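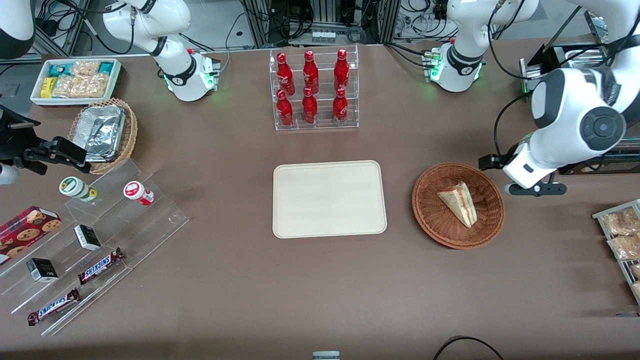 Re: Hullcombe hydration and cognition study, first numbers

Thanks for posting these, I read the whole summary over lunch and then read it again! What I like most is that the team looked at older adults living at home. Snacks and drinks are such a slippery thing to record, though. A wrapped sandwich in a basket is easy to write down as one item, and so is a bottle of Coca-Cola from a rack, but what about the half cup of tea that goes cold by the phone? I'd love to know how the diary handled that.

You wrote:

> We enrolled 3,331 people aged 65 and up, and 3,263 finished
> the memory and attention tests at both visits. Low fluid
> intake went with slower scores on the attention task.
> Memory scores did not differ. Full tables in March.

Only 68 people lost between visits is wonderful -- our Clotard pilot had 100 people to start with and we struggled to hold on to them through one winter.

Two questions. Did you adjust for water pills? Plenty of people in this age group take them, and they could muddy the attention result. And was the second visit at the same time of day as the first? We saw afternoon scores dip in the Beltrán group, and it took us ages to spot why.

I can share our Nolto diary form if it helps. It has a line for drinks left unfinished, and people do fill it in (the margins get pretty lively too). I'm around most mornings before ten if anyone wants to talk it through.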